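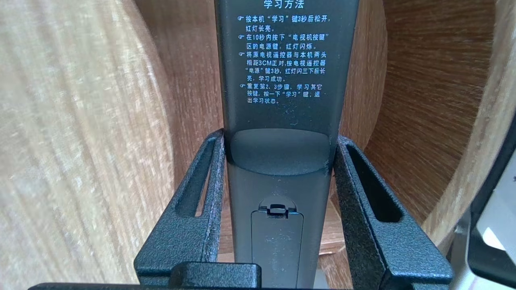
Reading the back of things: adding an OCR step to your grasp pipeline

I put this off for ages, and then it took me one evening in February. If you already have a wrist camera and a gripper that can pick up a remote, you're most of the way to a robot that knows which side of the remote it's looking at. We'll get there with plain text recognition and a small node that turns words into a yes or a no.

I'm using Moltine for the planning side and Brirneo to shuffle camera messages around, but swap in whatever you have. The only thing I'd call required is a text reader that handles Chinese, because half the household stuff on my shelf is labeled in it. My English-only model looked at a full block of Chinese instructions and returned a couple of stray letters and "3CM". Fair enough, I guess!

Step 1. Grab after the grip, before the lift

Don't run the reader on the approach. The view is changing, the text is tiny, and you'll burn your processor for nothing. Wait for the gripper to report that it's closed, let the arm settle, then take one picture. My settle time is 30 milliseconds and I've never had to touch it.

In Moltine I do this with a hook on the grasp node. It looks something like this:

on grasp_closed:
 wait settle_ms
 snap = wrist_cam.latest()
 publish snap to /label_check

Make sure latest() really gives you a new picture. Mine handed back a buffered one for two days and I blamed the text model the whole time (sorry, text model).

Step 2. Mask out the fingers

With a wrist camera the fingers are always in the view, and if yours have long slots in them like mine, the bits of background showing through can look like strokes to a text detector. I was getting phantom "1"s and "l"s down both sides. The fix is a mask that depends on how far the gripper is open. I saved one mask at fully closed and one at fully open and I interpolate between the 2. It's crude but it works.

Wood grain gives me the same trouble, by the way, especially dark curved grain. If the phantom text sits outside the fingers, crop to the strip between them and a bit above, where the object gets wider.

Step 3. Read it, then keep very little

The back of a learning remote has a whole manual on it. Mine starts with a heading, 学习方法 (learning method), and then four paragraphs about holding down keys and waiting for the red light. You don't need any of that! You need one or two strings that only ever show up on the back. I use these:

back_words = ["学习方法", "红灯", "学习成功"]

Two hits out of three and I call it the back. Please don't insist on an exact match for the heading. It's the biggest text, so it's tempting, but it's also right at the top, and depending on where you grip, it gets chopped by the edge of the view. Words from the middle paragraphs are safer. Scuffs and dust specks haven't bothered the reader much, though they do knock the confidence down, so I set my cutoff at 44 out of 100, which sounds awful and is fine.

Step 4. Tell the planner

Publish a single field, side, with the values back, front or unknown. Please include unknown. My first version treated "no text found" as "front", and Valeriano Vallejo, who was testing it on his own arm, had it happily place everything face down whenever the lights were off.

In the planner I rotate the wrist half a turn before placing if side is back, and for unknown I go to a second viewing pose and try again once. After that it just puts the thing down gently and logs it.

If you're on Barroso instead of Moltine, the hook is called after_close and it blocks, so do the reading in a separate process or your arm will sit there thinking. The Prarkex driver needs the gripper width in meters for the mask step. Mine was sending millimeters.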